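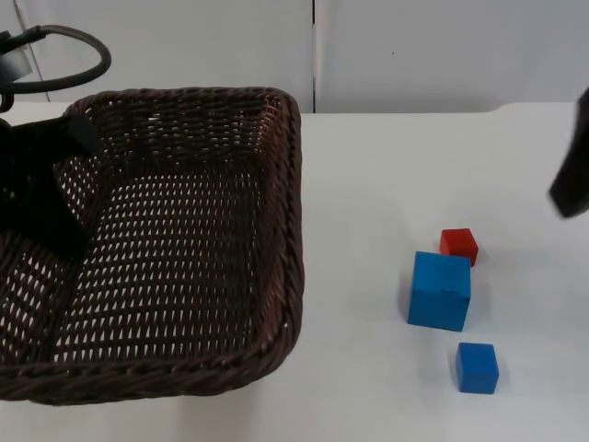

Trakham planner: frequently asked questions

Why does the segmenter merge the red cube and the large blue one?
From this camera angle the large cube overlaps the corner of the red one. Depth alone will not split them reliably. Set split_by_colour to true in the perception config. The small blue cube has a gap between it and the large cube and segments correctly with the defaults.

The basket floor comes back full of holes. Is the depth map faulty?
No. The weave is open and the table shows through. Raise fill_radius to 6 for wicker, or load the basket as a fixed mesh and skip the floor fit. The Dallmont profile does the latter.

Can both arms plan at once?
Yes. Each arm has its own planning thread at 30 Hz. The shared volume above the basket is held under a lock, and the second arm waits at its last safe waypoint until the lock clears. If it waits longer than 10 seconds the task aborts with E_LOCK.

Are cables included in the collision model?
Only as a swept capsule attached to the wrist link. Loops that stand well clear of the arm need a larger capsule radius, set per arm.

Which block is picked first?
The one with the lowest path cost. To force an order, list the object IDs under pick_order.

My calibration file from Sjöberg won't load.
Files written before version 4 use the old axis convention. Run the converter, then recalibrate the left arm.

Who maintains the Zanemdale branch?
Holger Bråten. Send patches against the June tag.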